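Lamano Hand-Held Gripper
Equipment > Demo units > Lamano

Price: $600 for the kit, $500 if you bring it home from one of our open days
Ships from: Imivley workshop
In the box: gripper, two sets of finger pads, wrist strap, charging cable, carry pouch

I've been selling the Lamano for a while now and I still think the best way to get to know it is to pick one up and grab stuff with it. You hold it, you squeeze the trigger, the fingers close, and the camera on top records what they were up to. Your recordings then go off to teach a robot arm the same move. That's pretty much the whole idea, and people get the hang of it fast (kids faster than grown-ups, I'm sorry to say).

Our last open day was in February, over at the Staniforth gardens, and we took it outdoors for the first time! I'd been wanting to do that forever. Indoors you get the same white table and the same lamp every time, and then your robot sees a tree and has no clue. So we set up at the granite table with the slatted benches and let visitors try it on ordinary things: gloves, a folded umbrella, a phone lying face down, a magazine. Sign-up was capped at 29 and we filled it.
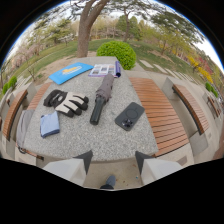
Gripper's-eye view of the stone table at Staniforth, with lawn and yellow-flowering bushes past the benches.

Gloves were the big favorite. They're floppy and they lie flat, so you have to come in low and pinch, and everybody does it a little differently -- great for training data. The umbrella is easier than you'd think if you go for the handle end. Phones I'd call medium. Go slow, and use the soft pads.

A few things I get asked a lot:

The lens is very wide. Straight edges bend near the border and you'll see the black circle around the picture in your recordings. Leave it alone, the software expects it.

Battery life is 7 hours on a full charge. I do turn mine off over lunch.

Left-handed? Works fine, just flip the strap.

It isn't rated for rain. A bit of haze is OK, a downpour is on you.

Recordings open in Bindollow, the free desktop program, or you can export plain video. Bindollow also lets you trim the start and end of each grab, and you'll want that, my first ones were mostly me talking.

Want to try before you buy? Use the contact form and ask for a demo slot at the Imivley workshop. Bring something of your own to pick up -- the odder the better!

Page updated March 2020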